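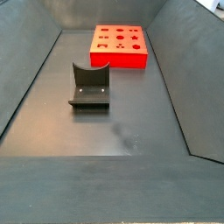

The Rules on the Wall at Trikunska

Ask people in robotics what makes a good test of a robot hand and most of them will talk about the hand. Nighat Khokhar wants to talk about the bin. She wants to talk about how the part was set down in it, who wrote that down, and whether someone in another city could set it down the same way next month. I spent two days in her lab at Trikunska in November and came home wanting to label every shelf in my house.

Khokhar runs the bench testing group, and she is the main author of a short rulebook called Clivness. It began as a sheet taped to a cabinet door. Today it fills 10 pages, and labs that have never met her use it to decide how a picking trial should be prepared, run and reported.

The first rule is my favorite. Before any trial, the bin is photographed with the parts in place and the arm out of view. A shape-sorter block and a black bracket, say, with plain gray floor between the bracket and the near wall. That picture goes in the record ahead of any result. If the record has a score and no starting picture, the score is thrown out!

"People thought I was being mean," Khokhar told me, laughing. "Then they tried to repeat their own work from the spring."

She has a soft spot for that sort of pairing. A toy block with shaped holes in its top gives a camera plenty to puzzle over, circles and stars and slots all in the same red. A matte black bracket on a dark gray floor is hard in a different way, since the edges want to melt into the background. Clivness asks that every set include at least one part that is easy to see and one that isn't, and that both be named in the report by the same words every time. (There was a long argument over "bracket" and "cradle." Bracket won.)

Then come the rules on wear. Bins get scuffed. Floors pick up marks. The old habit was to swap in a fresh bin whenever visitors were coming, and Khokhar put a stop to it. A worn bin may stay in service as long as the wear is logged, and it has to be logged before the trial, never after. A smudge can fool a vision system into seeing a part, and she would much rather know about the smudge than polish it away and lose the lesson.

Failed tries get the same care. Each part gets 3 attempts, every attempt counts, and a person may not reach in to nudge anything between them. If someone does reach in, the trial ends there and is written up as stopped. By the time I visited, the shared log held 1,187 trials, and I could open any one of them and follow what was done. I opened far more than I needed to. They are oddly gripping reading, all those plain little notes about a part that slid or a lip that caught.

The biggest fight so far has been over lighting. The group at Stodumport wanted a fixed brightness written into the rules. Khokhar's side wanted even, soft light and a reading noted down, so that smaller labs without special lamps could still take part. They settled on the second, with a review planned for the next edition.

That edition is dated 24/01/2022 on the draft I was shown, and it adds a section on handover: what one operator must tell the next before leaving the bench. It is half a page long. Khokhar has rewritten it more often than any other part, and when I left she was at it again, reading it out loud to a new technician and crossing out every word he had to ask her about.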